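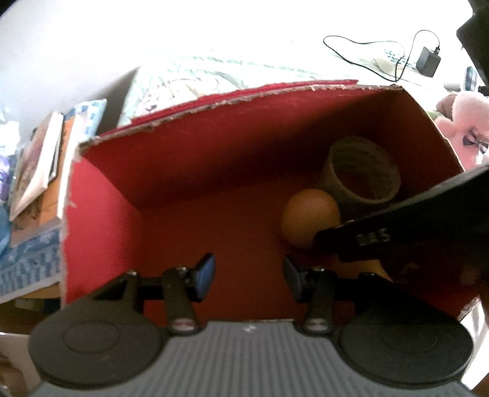
¿Se pueden guardar cosas sueltas de manualidades en una caja de cartón sin tapa, todas juntas?
Se pueden guardar una temporada corta, con lo pesado en el fondo y lo frágil aparte; para meses conviene una caja cerrada.

Foro Plurkerton > Casa y orden > Cajas, botes y estanterías
Tema: Caja roja de cartón para trastos pequeños, ¿la sigo usando?

marisol_76
Buenas. Abro tema porque llevo desde octubre intentando ordenar la mesa de manualidades y voy a medias. Uso una caja de cartón con el interior rojo, de las que venían con tapa. La tapa no la tengo y los bordes de arriba están rotos, con la fibra al aire. El fondo está bien, liso y sin manchas.
Dentro va lo que no tiene sitio en los cajones: un huevo marrón que uso de modelo para pintar, un rollo de cinta de embalar, un palo naranja con una bola en la punta y alguna cosa más. Los botes de pintura y las tijeras tienen su cajón y no entran en esto.
Mis dudas son dos. La primera, si merece la pena reforzar el borde o me busco otra caja. La segunda, si separaríais las cosas por dentro o las dejaríais mezcladas.

tornillo_flojo
Si el fondo aguanta, refuerza el borde y listo. Cinta de papel engomado por dentro y por fuera, doblada sobre el canto. Con la de embalar transparente también vale, pero sobre fibra rota agarra mal y se levanta por las esquinas. Recorta antes lo que cuelgue, con cúter y regla, sin buscar que quede perfecto.

Beni_Larrea
Yo la tiraría. Una caja con el canto abierto suelta pelusa cada vez que metes la mano, y si pintas, esa pelusa acaba en la pintura. Una de plástico de tamaño parecido cuesta poco y se lava.

tornillo_flojo
La pelusa se acaba cuando tapas el canto. Tengo una caja de zapatos arreglada así desde hace 11 años y la abro a diario. El plástico barato, además, se raja en cuanto le pones peso encima.

Beni_Larrea
Depende del plástico. Las Dunstan que tengo yo no se han rajado ninguna, y están apiladas.

Đức Chu
Marisol, yo no decidiría lo de la caja hasta mirar lo que va dentro. Una caja abierta en la mesa sirve para lo que coges todos los días. Si el palo de la bola lo usas una vez al mes, no tiene que estar ahí. Haz la prueba una semana: lo que saques, lo dejas fuera a un lado. El lunes miras qué sigue dentro y eso va a otro sitio.
En cuanto a separar, con tan pocas cosas no hace falta comprar separadores. El rollo de cinta ya hace de tope si lo pones de pie en una esquina.

marisol_76
Gracias a todos. Lo de la semana me gusta, lo voy a hacer. Pongo otra foto donde se ve mejor el rollo y cómo están los bordes por detrás. 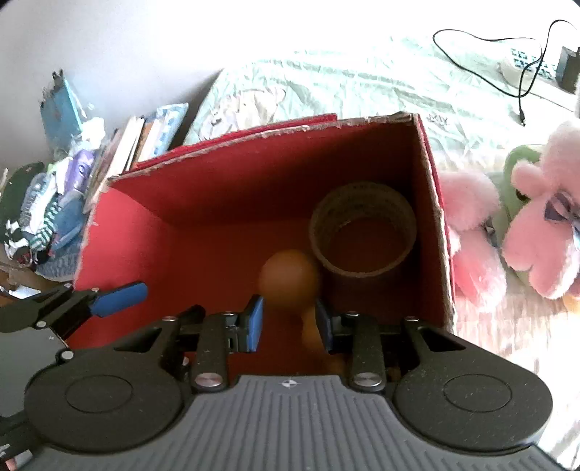
El rollo de cinta en la esquina del fondo, con la bola naranja al lado.

tornillo_flojo
Ese borde tiene arreglo. Donde más roto se ve, yo pegaría primero una tira de cartón fino por fuera, con cola blanca, y encima la cinta. El lado derecho también está tocado, dale una pasada igual. Deja secar la cola una noche con pinzas de la ropa. Si no tienes pinzas suficientes, hazlo lado a lado.

pilar_en_obras
Hola, entro de paso. ¿Nadie va a hablar del huevo? Si es de verdad, en una caja con un rollo de cinta dando vueltas te dura dos días. Yo guardo los míos vaciados en hueveras de cartón, cada uno en su hueco, y la huevera cerrada. Los que uso para practicar son de madera y esos sí van sueltos.

marisol_76
Pilar, no es un huevo de la nevera, es un modelo. Pero tienes razón en que la pintura se raya si se golpea con otra cosa, y este lo quiero dejar en marrón como está.

pilar_en_obras
Entonces mételo en un vaso de cartón con un poco de papel de seda. Si la caja se mueve, el vaso se tumba, pero el huevo no sale rodando hasta la otra punta. Mejor un vaso bajo que uno alto.

Beni_Larrea
O un calcetín viejo. Menos elegante, pero no se tumba.

chus.taller
Estoy con Beni en lo de no guardar cartón roto, aunque por otro motivo: la humedad. Mi taller está en un bajo y ahí cualquier cartón se ablanda en invierno. Perdí una caja entera de moldes porque cedió el fondo al levantarla. Si la tuya está en una habitación seca, no digo nada. Si está en un trastero o un garaje, plástico.

marisol_76
Está en el cuarto de la plancha, seco. Con la ventana cerrada casi siempre.

chus.taller
Entonces arréglala y a otra cosa.

Đức Chu
Un detalle sobre el rollo. De pie en la esquina ocupa poco, pero por el hueco del centro se pueden aprovechar unos centímetros: ahí caben pinceles cortos o lápices, siempre que no muevas mucho la caja. Si el canto de la cinta toca la pared del cartón y hace calor, puede pegarse un poco. En mi casa me pasó con un rollo que estuvo todo el verano junto a una ventana, y al sacarlo se llevó un trozo del papel de color. Desde entonces pongo un papel de horno doblado entre los dos.

tornillo_flojo
Eso de los pinceles no lo haría. Se doblan las cerdas si se apoyan en el fondo. Lápices sí.

Đức Chu
Van con las cerdas hacia arriba, claro.

tornillo_flojo
Vale, entonces sí.

lola_cuadrada
Yo tengo un sistema parecido con una caja Suvatine, que ya no sé si se venden. Lo que me funcionó fue pegar en el fondo un fieltro fino, del color que sea. Las cosas redondas dejan de rodar y no suena todo al abrir el cajón. Se corta dos milímetros más pequeño que el fondo para que no haga arruga. Ojo con el pegamento: el de contacto amarillea y huele una semana. Mejor cinta de doble cara en las esquinas, así lo quitas para sacudirlo.

Beni_Larrea
El fieltro coge más pelusa que el cartón roto.

lola_cuadrada
Por eso digo que lo puedas quitar para sacudirlo.

marisol_76
Lo del fieltro lo veo para más adelante. El fondo rojo liso me gusta, se ve enseguida cualquier cosa pequeña que se caiga, salvo que sea roja. Con un fieltro oscuro me pasaría la vida buscando alfileres.

chus.taller
¿Alfileres sueltos en la caja? Eso a un bote con tapa ya mismo. Metí la mano sin mirar una vez y no repito.

marisol_76
Están en su bote, chus. Lo decía por los que se escapan.

pilar_en_obras
¿Y el palo naranja para qué es? Pregunto porque tengo uno parecido que compré en un lote y lo uso para redondear huecos en arcilla. No sé si es su uso.

marisol_76
Me llegó también en un lote, sin instrucciones. Lo uso para alisar papel maché por la parte de dentro, con la bola. Si alguien sabe cómo se llama, que lo diga, porque me gustaría comprar otro más pequeño.

tornillo_flojo
Yo a los de bola los llamo boleadores, pero los que conozco son de metal y mucho más finos. No te aseguro que sea lo mismo.

lola_cuadrada
En la tienda Lellovance de mi barrio hay un cajón con herramientas sueltas de ese estilo, en la parte de repostería. Mira allí antes que en la de manualidades, que suele ser más caro.

Moderación
He movido dos mensajes sobre precios de cajas Dunstan al tema 763, "Plástico apilable". Los que queráis seguir con eso, allí.

marisol_76
Actualizo. He hecho la prueba de la semana. He sacado el rollo casi todos los días y el palo de la bola tres veces. El huevo no lo he tocado, así que se va a la estantería, dentro de un vaso con papel de seda como decía Pilar.
La caja me la quedo. He recortado el canto y he puesto la tira de cartón por fuera en el lado de atrás. Me falta el derecho, no tenía bastantes pinzas.

tornillo_flojo
Bien. Cuando pongas la cinta, empieza por una esquina y pasa la uña por el canto antes de doblarla hacia dentro. Si hace bolsa, levanta y repite, que la engomada te deja un minuto.

Beni_Larrea
Sigo pensando que en primavera la cambias por una de plástico.

marisol_76
Puede ser. Si la cambio, lo pongo en este mismo tema.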